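3.2 How small award programs choose and announce their honorees

The second group of programs in our sample gives awards to young business owners and community organizers. Most are run by nonprofit groups with few paid staff, and the ceremony is usually the largest event of their year. We collected 100 public announcements from these programs and read each one for three things: who made the nomination, what the person had done to earn it, and whether a fee was mentioned.

The nominator was named in only 33 announcements. In the rest, the text said that the person had been "shortlisted" or "selected" and left it there. Bellamy found the same pattern in her earlier work on city-level honors, where the honorees themselves often did not know who had put their names forward. Our interviews agree with this. One owner of a tailoring business learned of her award from a text message and first took it for a scam.

Reasons for the award were given more often, but in general terms. Words such as "service," "impact" and "youth" appeared far more than any account of a project. The Thambiah program was an exception. It asks each nominee for a written statement of up to 1,000 words and prints part of it in the evening's booklet. The Vako fellowship asks for a short project file, and technical work is judged in the same pool as farming, publishing and retail. 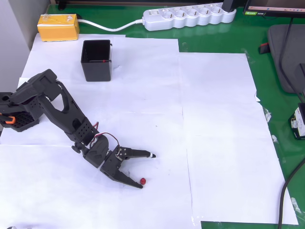 Figure 4. Robotic arm over white paper sheets, with a small red ball near its tip.

Judges we spoke with said this mixed pool was hard to score. A publisher can point to readers and a shop owner to sales, but a workshop project may have neither after its first year. Etenesh Gebretsadik, who sat on the Vako panel for two rounds, told us that she ended up giving more weight to the reference letters than the rules called for. The written rules set no weights at all.

Fees were the hardest item to code. Few announcements mentioned one, yet several honorees reported paying for a table, a plaque or a page in the program book. We coded a fee as present only when it was a condition of receiving the award. Under this rule the Groltex prize has no fee - guests buy their own seats, and the honoree attends free - while the Trurkora medal does, as the medal is released on payment. Section 3.3 looks at what honorees did with the title in the year that followed.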